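工作记录 周六

早上到机房，先看昨晚的收录。24小时新闻频道那一路全在，娱乐台那路缺了一段，21点以后没录上。Stelios 说是硬盘满了，查了下，不是，是计划任务被 Orau 更新冲掉了。重新建了任务，先录一小时试试。

编码表改到第 2 版。主要改动：
“现场连线”和“主播口播”拆开，之前混在一起没法算时长。
滚动字幕单独一列。
重复播出的片段要标首播时间，别再当新条目录入，Radek 上周录重了一堆，得删。

条目现在 414 条，去掉重的剩 400。跟 Heino 对了一遍，“专家评论”这一项两个人分歧最大：他把退休记者也算专家，我不算。暂定看字幕条上打的身份，打什么算什么。回头写进说明里。

下午抽看 Follari 台的晚间档。突发新闻插进来以后广告照播，插播前后主播语气差很多，这个编码表里根本没地方记，先写备注栏。综艺节目一点没动，照常。Eduard 觉得这才是文章该写的，我觉得材料还不够，十一月的排播表要到再说。

Daltero 那边的收视数据还没回，再崔一次。

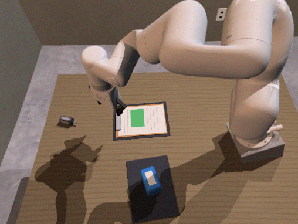 阅读约 2 分钟

接着记。傍晚试录的一小时检查过，声音画面都在，时间码慢 2 秒，手动校了。Iraklis 问能不能把字幕自动识别接进来，试了一小段，人名错得厉害，Štefanec 三次识别出三个写法，暂时还是人工。

待办：
删重复条目（Radek）
“专家评论”重编，Heino 和我各编各的，编完在比
备份盘换新的，旧的那块有异响
问 Follari 要排播表

走之前看了眼任务，在跑。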